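Imach Bench Guide, Section 7: Trying Out and Comparing Grippers

Revised 7/7/19 by Lâm Hồ, Rastudside workshop

By now you should have the arms bolted down, the controller talking to both of them, and (we hope) a cup of tea somewhere well away from the bench. This section takes you through comparing grippers on a soft-food task, which we like very much as a first trial because it shows up all sorts of little faults that a tidy wooden block will happily hide from you.

The task we have settled on at Rastudside is the steamer and the buns. It asks the gripper to reach down over a rim, close gently on something round and squashy, and come back up without brushing the sides. You can use other food if you prefer, but do keep to the same sort throughout, or your results won't mean very much when you sit down to compare them.

7.1 Before you start

You will need the two grippers you wish to compare, a spare set of fingertip pads for each, the Kolent controller with its laptop, and the Rebelo wrist camera if you have ordered one. For the task itself you will want an electric steamer with a lid, a round plate and a few steamed buns.

CAUTION: Do the first trials with the steamer unplugged and cold. There is plenty to learn before any heat comes into it, and steam on the wrist camera is a nuisance at the best of times.

CAUTION: Keep your hands out of the reach of both arms whenever the controller is live, even if only one arm is meant to be moving.

7.2 Fitting and checking a gripper

1. Switch the controller to Hold and wait for the arm to settle.

2. Offer the gripper up to the wrist and turn it until the locating pin drops in. It should go in sweetly. If you find yourself pushing, take it off and look for a bit of grit in the socket.

3. Tighten the mounting screws a little at a time, working across from one side to the other.

4. Plug in the cable and leave a generous loop at the wrist. A cable that looks perfectly comfortable with the arm at rest can pull quite tight when the wrist turns over, so move the wrist by hand through its whole range before you go any further.

5. Open and close the fingers slowly, and look at the pads as they come together. They should meet squarely. A pad that leans will pinch a bun at one edge and leave a nasty dent.

6. Repeat on the second arm.

Note: If you are using the wrist camera, check its picture with the fingers fully open. You want to see both fingertips and the gap between them, with enough of the bench beyond to know where you are heading. A blurred picture while the arm is travelling is quite normal and needn't worry you, but if it stays blurred once the arm has stopped, clean the lens and try once more.

7.3 Setting the grip

1. On the laptop, open the Grip page and choose Soft.

2. Set the closing force to 2. The scale runs up to 42, and I do promise you that a bun needs nothing like it.

3. Set the closing time to 2000 milliseconds. It feels terribly slow to begin with, but you will be glad of the chance to see what each finger is doing.

4. Close the gripper on a spare bun, lift it a hand's width and hold it there. If it slips, go up by one on the force scale and try again. If it squashes, go back down and check the pads before you change anything else.

5. Write down the setting you finish with, along with the name of the gripper. (I have lost more afternoons than I care to admit by trusting my memory on this one.)

7.4 Running the comparison

1. Put the steamer within easy reach of the arm, with the plate to one side of it and room to lay the lid flat on the other.

2. Begin with the lid off. Lids are a trial in their own right, and clear glass is hard for the camera to make sense of, so we leave them to section 8.

3. Bring the gripper over the pot with the fingers pointing straight down, and lower it slowly until the tips are below the top of the bun. Stop before they touch the tray.

4. Close, lift clear of the rim, carry across to the plate and let go. Release as low as you dare, as a dropped bun will roll.

5. Do seven runs with the first gripper, then change over and do the same with the second. Put the buns back in the same places each time.

6. For every run, note whether the bun was picked up at the first attempt, whether the fingers caught the rim, and whether there is a mark on the bun afterwards.

CAUTION: Thin fingertips can catch in the holes of a steaming tray. If one does, press Hold at once and free it by hand with the power off. Please don't try to drive it out.

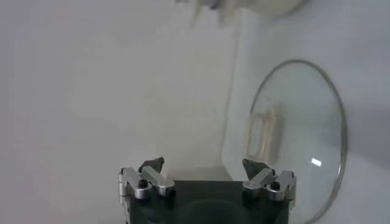
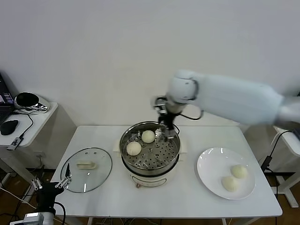 Fig. 7.1: Gripper trials at the steamer bench, with the glass lid off the pot. First picture, the wrist camera view; second picture, the bench from the head camera, with the fingers lowered into the pot.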